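GRULLIDACH COMMUNITY HALL ASSOCIATION

Minutes of the ordinary meeting held in the small hall in December at 7.30 pm

Present: Aravind Rao (Chair), the Secretary, the Lettings Officer, the Buildings Officer and nine members of the Association.

Apologies were received from two members and from the representative of the Skinska Road allotments.

1. Minutes of the previous meeting

The minutes were approved as a correct record, subject to one amendment. Under item 4, "side gate" should read "rear gate".

2. Matters arising

2.1 The Secretary reported that the insurers had accepted the revised schedule of contents. No change would be made to the premium this year.

2.2 The broken pane in the kitchen door had been replaced. The invoice was still awaited.

2.3 The letter to the bus company about the timetable outside the hall had received no reply. The Secretary would write again.

3. Finance

3.1 The balance of the general account stood at £2,204 at the end of the previous month. The heating fund was held separately and had not been drawn upon.

3.2 The autumn sale had raised £301 after expenses. The meeting recorded its thanks to all who had run stalls, and to the Pelupessy bakery for the loan of tables.

3.3 A member asked whether the hire charge for the small hall should be reviewed. The Lettings Officer replied that the charge had been raised in the spring and that two regular users had left shortly afterwards – she did not wish to say that the two matters were connected. It was agreed to leave the charge as it stood until the summer.

4. Lost property

4.1 The Lettings Officer drew attention to the amount of property left in the building by hirers. The cupboard beneath the stairs could no longer be closed, and several articles had been there since before the last redecoration.

4.2 She had looked into other means of storage, including open metal bins with a division down the middle, which would allow recent articles to be kept apart from older ones.

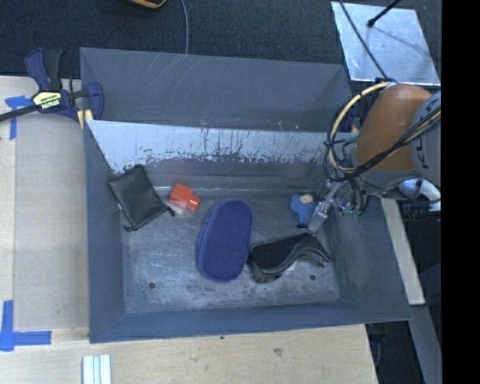 Item 4.2: Divided metal bin, with a black pouch at the left of the larger section.

4.3 Some members preferred a lockable cabinet. The Buildings Officer observed that a cabinet would have to stand in the passage and would reduce the width of the fire exit route. After discussion it was agreed that no purchase be made until the cupboard had been cleared.

4.4 It was resolved that unclaimed property be kept for 60 days and then given to the Omon charity shop. Keys, bank cards and telephones would be handed to the police desk at the library. A notice to this effect would be placed in the porch and in the newsletter.

5. Buildings and grounds

5.1 The gutter above the main entrance continued to overflow in heavy rain. Two quotations had been received and a third was expected. The Buildings Officer was authorised to accept the lowest, provided that it included the downpipe.

5.2 The stage curtains had been inspected and would need to be treated again for fire safety before the pantomime.

5.3 Complaints had been received about cars parked across the rear gate during the Saturday market. The Chair would speak to the organisers.

6. Any other business

6.1 The choir asked to begin its rehearsals half an hour earlier. Agreed, subject to the consent of the chess club.

6.2 A member asked that the clock in the main hall be corrected. It was 13 minutes slow. The Buildings Officer undertook to attend to it.

7. Next meeting

The next meeting would be held in the small hall at 7.30 pm, on a date to be confirmed by the Secretary.

The Chair closed the meeting at 8.50 pm.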